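Tuesday stuff, quick one
2024-02-27

Behind on everything so this will be short. We're at 200 episodes on the Grerneo set now, target is 2000. Yeah. I know.

Controller and foil on the table this week, inside the tape. The controller is fine, big and friendly colour-wise. Foil I go back and forth on. Shiny, crumpled, no two sides the same, so good for the model and bad for my mood.
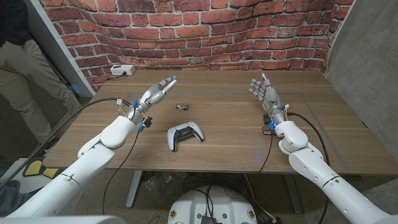 Also changed how we label. Used to be one label per episode, now it's 2, one for the reach and one for the grasp. Darcy MacPherson reckons we should of done that from the start. Fair.

Wrist views get saved along with the head view, same clock. Storage is going to hurt.
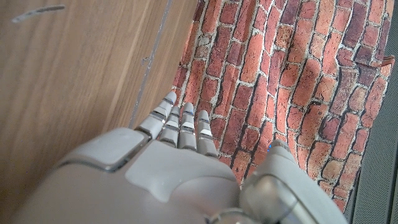

Wrist view, fingers out over the brick print.

Rule for this batch: if you fumble, keep recording. Last September I binned every messy try and the policy had no clue what to do after a miss. Not doing that agian.

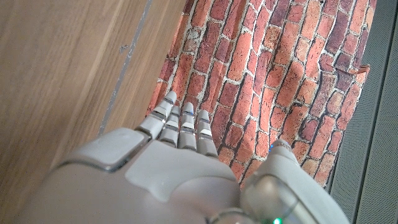
Photo: Darcy MacPherson

Still to do: rename the Flimola folders, check the timestamps, swap the foil for somthing duller. More when I hit 2000.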